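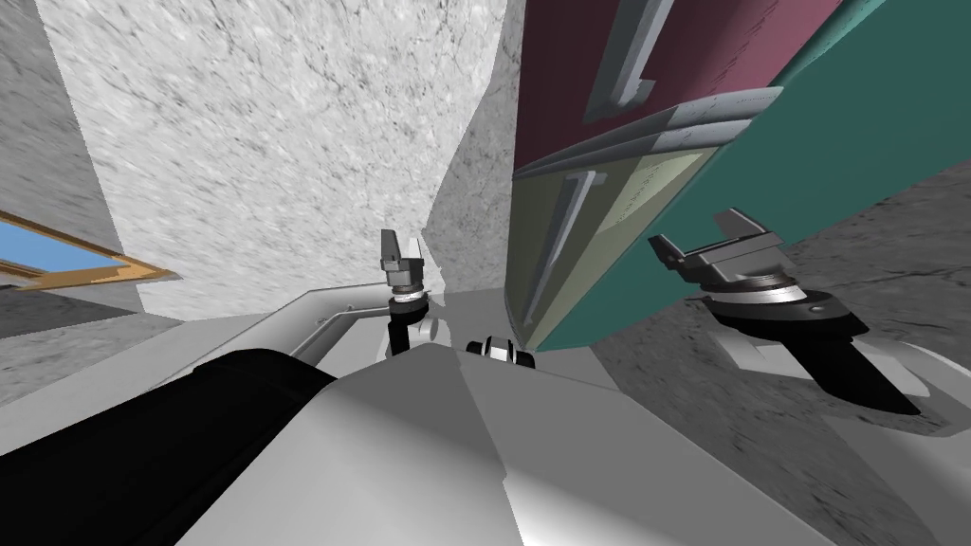
Pre-run checklist: two-arm build, cabinet task in simulation
By Chiyo Kuroda
Jan 10, 2020

Go through this before every run in the sim and again before the real arms are powered in the workshop. Write the result next to the item.

1. Start pose. Both grippers up in front of the body, clear of the cabinet.
OK. The right one sits close to the lower front corner. I would like more room there before the first move.

2. Fingers. Both pairs open, no overlap with the wrist parts.
OK. Left opening is narrow, right is wider. Set both to the same value in the Vetik config.

3. Arm links clear of the torso panels and the black cylinder.
OK in sim. On the real build, check the left side by hand with the power off.

4. Cabinet loaded with its handles. Maroon front above, yellow-green drawer below, grey bar handle on each.
OK. The markings on the lower drawer can't be read. Low priority.

5. Room loaded: walls, ceiling, window.
OK.

6. View direction.
FAIL. It points steeply upwards and the robot's body takes up the bottom of the picture. Reset the pitch and save it, as it was lost in the October update too.

7. Joint limits match the printed sheet on the Sakamoto box.
OK. Left wrist limit changed to 147 degrees, sheet corrected in pen.

8. Supply reads 24 volts at the terminal block.
OK. Measured with the Eltano meter.

9. Emergency stop cuts both arms.
OK on the right. Left was slow to drop out. Do not run the left arm on the bench until the relay is changed.

10. Cables tied back and nothing left on the bench within reach of either arm.
Fail, then OK. Two clamps and a roll of tape moved to the shelf.

11. Log file opens and the run number goes up.
OK. Next run is 1212.

Still open: items 6 and 9. Sim runs can carry on once 6 is done. Bench runs wait for both. The spare relay is in the Fanent drawer unit, second row.

Contact: Chiyo Kuroda, workshop bench 37 | © 2020 | Back to top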